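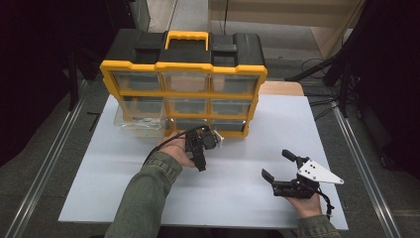
Parts Storage Notebook, Carnbridge Workshop
March 5, 2023
Entry by Maritza Agudelo

Purpose of entry: to record the arrangement of small parts in the portable drawer case and the matters left open for Giuliana Paucar.

The case has nine drawers in three rows of three. In February it was agreed that drawers would be numbered from the top left, reading across, and that number would be used on all stock cards. Cards written before then still refer to "upper" and "lower" drawers and are to be replaced as they come up. 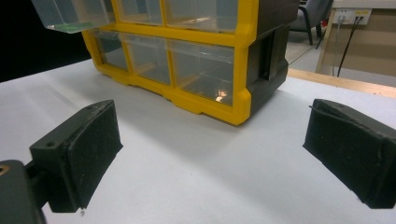

Stock carried over from the Fortin cabinet stands at 1,254 pieces by the February sheet. Most of this is fasteners and will remain in the cabinet. The portable case is reserved for parts in current use, with one type to a drawer. Mixed drawers were the main complaint in Mitra Dehghan's review, and her recommendation has been adopted without change.
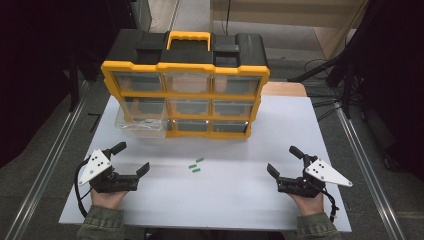

Drawer 7 has been under discussion for some weeks. Amparo Grajales would prefer to keep it for spares; my own view is that a bottom drawer suits parts that are returned often. It is the bottom-left drawer, and it can be drawn well forward while the two beside it stay shut. The short green pieces are small enough to be set out on the white board in front of the case, and should be placed there before they are sorted — never on the carpet side of the table. Drawer 7 is assigned to them until further notice.

Instructions for returning parts:

1. Stand the case upright at the back of the board, drawers facing the user.

2. Open one drawer at a time and close it fully before opening the next.

3. Check the board for single pieces before the case is lifted by its handle.
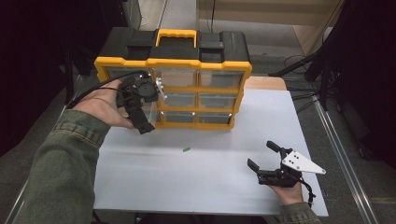 4. Enter the drawer number on the stock card and initial it.

Open items:

Order of 500 blank cards from Dinness, not yet confirmed.
Labels for drawers 1 to 6. Maritza Sotelo has the list.
Decision on a second case, held over to the next entry.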